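From the benches: the hand grippers, second pair

Members who were at the April open evening will remember the first pair of grippers that Erick Kimaro and Beatrice Kashindye brought in, the ones with the printed hinges that cracked. The second pair is now built. Most of the work was done at the Barkcombe workshop on the small lathe bench, with the finishing done at home in Trarville, and both grippers are working well enough to be used for practice runs.

For anyone new, the plan has not changed. The arm on the long bench has a gripper of its own, and teaching it a job by typing in positions is slow. The idea is to do the job by hand with a tool shaped like the arm's gripper, record it, and let the software work from the recording. That means the hand tool has to close in the same way as the one on the arm, and has to be comfortable enough to use for a whole afternoon.

The jaws were the hard part. On the first pair each jaw swung on a single hinge, so the tips met at an angle and anything flat slid out. The new jaws are made of linked arms, which keep the pads facing each other as they close. Erick cut slots down the arms to save weight. The pins are held by a small clip on the back, and the clips came from Skavden in a bag of 200, so there are plenty left in the drawer by the door if anyone is short. Please write down what you take.
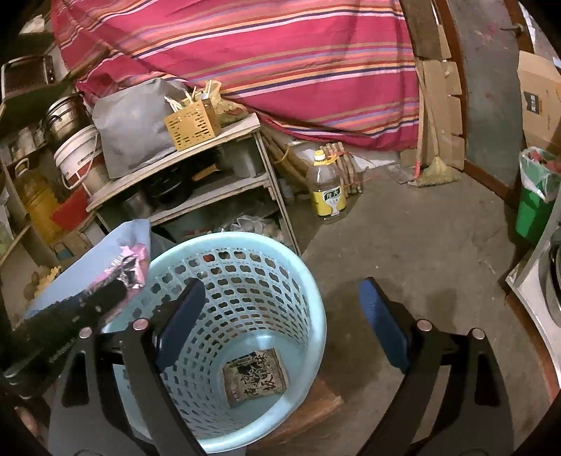
Testing at home has been more useful than testing on the bench. On the bench everything was a block or a tube, and every block or tube was put down where it was easy to reach. In an ordinary room things are lower, further back and behind something else. A packet lying flat on the bottom of a laundry basket means reaching in over the rim, and with the jaws wide open the tool needs a good deal more width than you would guess from the size of the packet. Beatrice has drawn a narrower arm for reaching into bins and baskets, which would give up a little grip. It has not been printed yet. Foil wrappers are another good test, as they are light and shiny and the tracking software does not care for shiny things.

The pads have been changed as well. The first set was cut from a flat rubber sheet and had no grip to speak of on cloth. The blue ones now fitted have a textured face and are stuck on with contact adhesive. Kibet Sang did the first set of these and says to leave the adhesive overnight before using them, whatever it says on the tin. He also asks that people stop borrowing his good clamps for this.

Cloth is what most of the time has gone on lately. The exercise is simple enough: pick up a cloth from a board, lift it clear, put it down somewhere else on the board. It is done with two tools, either both in the hands of one person or one each. A thin cloth is pinched at the tip, and a thicker one has to be gathered up a bit first. Each go is saved as a separate recording. The target is 1000 recordings before anything is tried on the arm, and there are roughly 200 usable ones so far. A recording is thrown out if the tracking drops, or if the cloth is dragged off the board altogether.

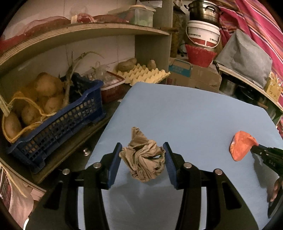
Charalambos Tzanetos wrote in after reading the draft of this item to say that he thinks 1000 is too many for a first try. He would put what there is on the arm now, see how it fails, and then choose the next recordings to suit. "You will learn more from one bad afternoon with the arm than from another month of cloths," he writes, and he has offered to sit with it if a bench slot can be found. Erick is in favour. Beatrice would like the calibration sorted first, as the two tools still do not agree on how far open they are, and she does not want to blame the recordings for that.

The calibration is the main job left. Each tool needs its fully open and fully closed positions set, and at present this is done by eye. Godfrey Mbwambo is turning a set of 4 gauge blocks to go between the pads so that it can be done the same way each time.

The next session is on 12th August at Barkcombe, in the back room. Bring cloths if you have any to spare – old tea towels and dusters are fine, plain or patterned, but nothing with buttons. The drawings for the linked jaws are in the blue folder, along with Beatrice's sketch for the narrow arm. If you print a set, use the thicker walls marked on the second sheet.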